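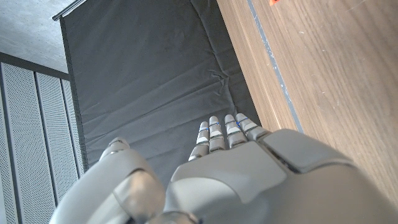
How to stop a door sticking

Doors often swell in damp weather and catch on the frame. Wait for a dry spell before you take any wood off, or the gap may be too wide by summer.

1. Close the door slowly and mark in pencil where it rubs.
2. Check the hinge screws first. If the top hinge is loose, tighten it and try the door again -- this cures a lot of them.
3. If a screw just spins, swap it for one of the same thickness but longer.
4. Still catching? Rub a candle along the marked edge.
5. If that fails, sand the edge with coarse paper on a block. You want a gap of 2 mm, up to 3 mm on an outside door.
6. Seal the bare wood the same day with primer, then paint. Leave it 18 hours between coats.

For a door that rubs along the bottom, take it off its hinges and plane from the corners inwards. Get someone to hold the other end.

Written by Angeliki Bakalis. Last checked 02/06/2024.

Search this site Go

Contact us | © Pircombe Home Repairs | Back to top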